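Flotolside-users mailing list
From: Hema Pisharody
To: Flotolside-users
Date: March 26, 2019
Subject: Re: [Flotolside-users] Gripper drifts off centre after finger swap

Haoran Lei wrote:
> We changed both finger assemblies on our cell last month and since then
> the hand closes slightly to the left. The Tolletti script says the
> calibration passes. Has anyone seen this? I'd like to avoid sending
> the whole wrist back if I can help it. Also, how often do you all check
> the pivot bolts? The handbook gives no interval that I can find.

Hi Haoran, hi all,

Yes! We had exactly this and it was a lovely one to track down. Please don't send the wrist back yet.

The script only checks that the fingers meet. It has no idea where they meet, so you can be out by a fair bit and still get a pass. Vivek Tomar spotted it on ours when he put a steel rule across the palm and closed the hand on it very slowly. One linkage had gone back with its bolt nipped up before the finger was square, and after that everything followed it round.

What worked for us was to slacken every pivot bolt on both sides by the same small amount, close the hand on a straight bar at low force, then tighten from the palm outwards, swapping sides each time. Run the Tolletti script last, and check with the rule again afterwards. The whole job takes me 29 minutes now, and most of that is finding the rule.

As for how often: we look at the bolts every 200 hours and do the full squaring up every 400. Shuzhen Yu puts a dab of paint pen across each bolt head and its bracket, so you can see at a glance if one has moved – such a simple thing and I wish we'd done it from the start.

One more tip. Have a look through the wrist camera before and after you touch anything, and keep the views. If the two sides of the linkage stop mirroring each other, you'll often see it there well before a grasp goes wrong. I like one view into something round and one looking up past the fingertips.
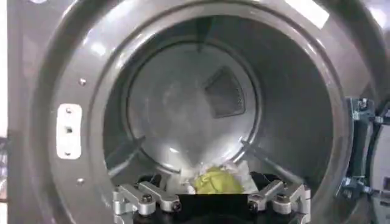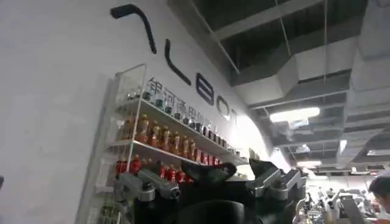 Wrist camera views: cloths in the dryer drum first, then the bottle shelves.

Parts and settings

Pivot bolts: the set Prorosel sells for the older hand fits the newer one too, but the washers don't, so keep your old ones.
Closing force for the bar: setting 2. Jianhua Jin tried it higher and the bar slipped.
Fingertip pads: leave them on while you square up. Taking them off changes where the fingers touch and you'll be chasing your tail.
Dai's spreadsheet for logging the hours is in the list's files area, and I've added a column for the rule check.

Do let us know how you get on, and shout if the bolts won't shift – there's a trick with a hairdryer.

Hema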